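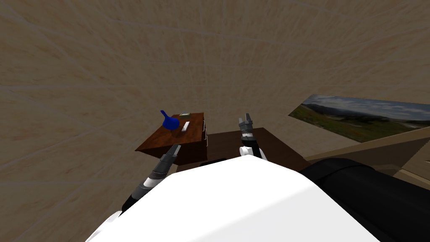

A small table with a blue object and a white bar, computer rendering.

Plistholm is a job scheduler for groups of cloud servers. It was written by Olaia Sepúlveda and Normand Caron and first released in February under the name Song. The program reads one plain text file, in which each line names a job and the servers where it must run.

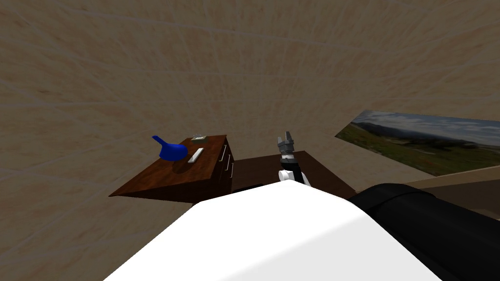
Jobs which fail are tried again up to 2 times - after this they are moved to a waiting list. One installation can manage more than 2,000 servers. Logs are kept for 24 hours.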